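In praise of the bin on the worktop

by Tsion Gebru

I have lived in four houses and one rather damp flat, and in every one of them the rubbish was kept under the sink. You opened a cupboard, bent double, moved the washing-up liquid out of the way and dropped your teabag in the general direction of a bucket. My mother did it this way in Istwood and her mother did it this way before her, and I dare say that if you had asked either of them why, they would have looked at you as if you had asked why the roof was on top.

So I come to this subject as a convert, with all that implies, and I hope you will bear with me. I have come to believe that the small lidded bin belongs out in the open, up on the table or the worktop, right where the peeling and the pouring and the spilling goes on.

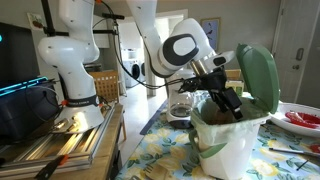 My own conversion came in September, when I spent a fortnight at my friend Zinash Negussie's house in Hondham while she was recovering from an operation on her foot. She couldn't bend or crouch, and she certainly couldn't go hobbling across the kitchen with a dripping coffee filter in her hand, so she had put the caddy up on the table beside the kettle. I thought it was dreadful. I am ashamed to say that on the first evening I put it back on the floor, and that she very politely asked me to pick it up again.

By the end of the first week I had stopped noticing it, and by the end of the second I was cooking better. I know how that sounds! But think how much of cooking is really clearing up in instalments. The onion skin goes straight in, the carrot tops go straight in, and there is room on the board for the next thing. With a bin under the sink you make a little heap, and then a second little heap, and somewhere between the two you lose the good knife.

People raise three objections when I go on about this, and I do go on about it. The first is smell. I have some sympathy here, but a bin smells because it is big and gets emptied when it is full, and a small one with a lid and a fresh liner has to go out every day or so whether you feel like it or not. Under the sink, in the warm and the dark, next to the pipes, I have met things I would prefer not to describe to you over breakfast.

The second is looks. A kitchen, I am told, ought to be calm. Well, mine has never been calm. There is a teapot in it and a radio and usually somebody's homework, and I can't see that a little tub with a coloured lid lets the side down any more than the toaster does. We leave out the things we use. The coffee things stay out all day long in most houses I know, and they make half the mess the bin is there to catch.

The third objection is the serious one, and it concerns what goes in.

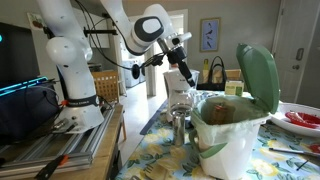 Jars, bottles and other arguments

Put a bin within easy reach and everybody will use it for everything. My brother-in-law, Worku, a dear man, will put an entire jar in the food caddy with the spoon still standing in it. A glass jar has no business in there, of course. It wants a rinse and a trip to the recycling, and a green liner that is meant to rot down with the potato peelings will do nothing whatever for it.

But I would say this in his defence. When the bin is up where you can see it, with the lid open, you notice the jar. You sigh and you fish it out, and he sees you do it, and after about 20 such sighs there is some faint improvement. The same jar dropped in the dark beneath the sink goes out with the bag and none of us is any the wiser until the caddy is left behind on the kerb. That happened to us twice in Cliltbridge, and I still think of the note they tied to the handle.

I should add that a nice tablecloth helps. Zinash keeps hers on all week, crumbs and all, and it goes in the wash when it needs to. If you are worried about drips, put an old plate under the bin and change it when you change the liner.

Try it for a fortnight, at any rate. The space under the sink can go back to holding the buckets and the spare sponges, and your knees will have a rest.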